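Darby Small Business Board > Taxes and Fees > Proposed gross receipts fee, is anyone going to the hearing?

millrace_dan
Posted 7:42 am

The city put the draft up last night. Short version for people who don't want to read the packet. The flat license fee goes away. In its place you pay 3 percent of gross receipts, starting from the first dollar once you pass $3000 in a calendar year. Right now every license holder pays $400 no matter what they sell.

The city has 1032 active licenses. The finance office says most holders will pay less under the new system. I'd like to see how they got there, because the packet has one table and no notes under it.

Hearing is in November, 6 pm, in the council room. Is anyone going?

torque_and_tile
Posted 8:15 am

Gross receipts is the problem. I install tile. On a big job more than half of what the customer pays me goes right back out for material. Danladi bills me, I bill the customer, and now the city wants a cut of money I only held for a week or two. Tax me on what I keep and I have no complaint.

I'll be at the hearing if the job in Lilwood wraps up.

pennyfarthing
Posted 8:31 am

You could have the customer buy the tile direct from Danladi. Then it never goes through your books.

torque_and_tile
Posted 8:50 am

I could, and then I lose my trade discount and get blamed when they order the wrong box. I've tried it.

Rodrigo Cabello
Posted 9:26 am

I'm going to disagree with most of this thread. The flat fee is a bad deal for anyone small. A person doing alterations out of a spare room pays the same $400 as the Zirnov warehouse. I don't see how you defend that. The new version at least goes up with size.

If the rate is wrong, argue about the rate. I'd take one percent and a deduction for materials. But I don't want the council to hear a room full of people say "leave it alone" and then leave it alone for another ten years.

millrace_dan
Posted 9:40 am

Zirnov's warehouse doesn't sell anything out of Darby, though. Their sales are booked at the head office in another state. Read section four, "receipts attributable to sales made within the city." A warehouse that ships for its own parent company could come out with nothing attributable at all. They'd go from $400 to zero.

Rodrigo Cabello
Posted 10:02 am

I missed section four. Is that how the finance office reads it, or how you read it?

millrace_dan
Posted 10:11 am

How I read it. I called and left a message.

bramble_goods
Posted 11:18 am

I sell at the Saturday market and a few holiday fairs. Hair ties, scrunchies, bows, beaded bracelets. Low prices, small margin on each one, and I do it on top of a regular job.

Last year I was over the $3000 line but not by a lot. At 3 percent I would have owed a good deal less than $400, so on paper this helps me and I'm leaning toward supporting it. What worries me is the filing. The draft says quarterly returns. The flat fee is one form and one check and I'm done until the next year. I would be doing four returns to pay a pretty small amount, and the late penalty is the same for every business.

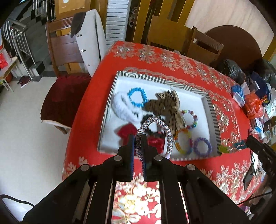
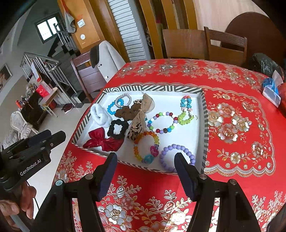

Kanchan Saxena
Posted 11:47 am

Quarterly filing is the part that can be fixed most easily. Lilwood had the same wording in its first draft and changed it so that anyone under a set amount files once a year. Ask for that by name at the hearing, "annual filing for small accounts." Put it in writing too, because spoken comments get boiled down to a line in the minutes.

The other thing to ask about is the $3000 line. As written it's a cliff. At $2,999 you owe nothing and one more sale means you owe on the whole amount. It should apply only to receipts over the line.

bramble_goods
Posted 12:05 pm

Thank you, I didn't catch that it was the whole amount. I'll write that up tonight. Does it go to the clerk or to the council members?

Kanchan Saxena
Posted 12:13 pm

Clerk. Ask her to include it in the packet for the hearing. The cutoff is noon the day before.

torque_and_tile
Posted 12:40 pm

So the small sellers pay less, Zirnov maybe pays nothing, and the people in the middle with high material costs make up the difference. That's what I thought when I first read it.

pennyfarthing
Posted 1:02 pm

I'm in the middle too and I come out even. I do bookkeeping, so I have no materials to speak of. It depends on the trade more than the size.

Rodrigo Cabello
Posted 1:20 pm

Then the materials deduction is the thing to push. I still think the flat fee should go. I'd sign a letter that asks for a lower rate, a deduction, annual filing for small accounts and a fix to the cliff. I won't sign one that says scrap it.

torque_and_tile
Posted 1:34 pm

I'd sign yours, as long as the deduction comes first in the letter. If they turn that down I'm against the whole thing.

millrace_dan
Posted 3:55 pm

Finance called back. They said section four is "still under review" and wouldn't say how a warehouse would be treated. They also said the table in the packet used license holders' own estimates from the renewal form, the box where you check a sales range. I've been checking the same box since I opened and I doubt I'm the only one.

I'll draft the letter and post it here tomorrow morning. Deduction first, then the rate, filing, the cliff, and a question about section four at the end. Send me a message if you want your business name on it.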